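Troltthorpe Make and Mend: progress report to the Ljungberg Fund

4 min read

May 7, 2021

Dear Wellington Arruda and everyone at the Fund,

We are halfway through the grant now and I'm delighted to be writing this one, because the craft sessions have gone so much better than we dared hope when we filled in the form! Your money has paid for the hall, the paint, the glue (a great deal of glue) and the new low tables, and the children of Troltthorpe have done the rest.

Sessions held

We have run 34 sessions out of the 35 planned for this half of the year. The missing one was lost to a burst pipe at the hall and will be made up in July. Most weeks we are full, and we have started a waiting list for the under-eights. The Rotstead families come over on the early bus, so we moved the start time back by a quarter of an hour to suit them, and that has made a real difference to who turns up.

What the children have been making

Papier mâché was the big hit of the winter. We used old newspapers and flour paste, and the bowls took a fortnight to dry on top of the hall cupboards, which tested everybody's patience. After that came weaving with strips of worn-out T-shirt, then printing with potatoes and cut sponge, and then a long and very happy spell of cardboard castles. One group of older girls built a drawbridge that went up and down on string and wouldn't hear of anyone helping.

Colour from the kitchen was new to us this spring. We stained paper with onion skins, beetroot water, cold tea and coffee, then tore it up for collage and for the covers of little sewn books. It costs next to nothing and even the smallest ones can join in. The coffee gave the best "treasure map" paper by a mile, and we'll be doing it again.
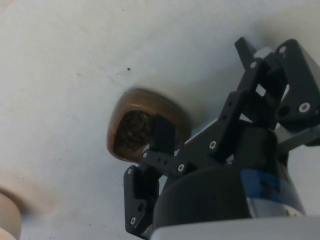

Money

Spending is on track. Of the 2,637 pounds awarded, the hall hire and tables were the largest items, as we expected. Materials have come in under budget, mostly thanks to people saving their cardboard, jars and fabric for us, and we would like to ask whether up to 1,000 pounds could be moved from the materials line to the travel line. That would let us pay bus fares for the Rotstead children right through the summer. I've kept all the receipts and can send copies whenever you want them.

What hasn't worked so well

The Pustholm sessions have been slow to take off. The room there is cold and has only one sink, so anything with paint ends in a queue. We've switched to dry crafts at Pustholm for now (paper folding, threading, peg dolls) and numbers have picked up a bit, but I'd like to find a better room before autumn. We also bought the wrong scissors. They were no good for left-handers, and we have since put that right.

Next steps

The summer show is the big one! Each child will choose a favourite piece, and we're borrowing the display boards from the library. We're also writing up our best makes as plain instruction sheets so that families can carry on at home with whatever is in the recycling. The castle sheet is finished and the weaving one needs clearer drawings.

You'd be very welcome at the show, or at any session before it. Wear something old.

With warm thanks from all of us,
Troltthorpe Make and Mend

2 comments
5 shares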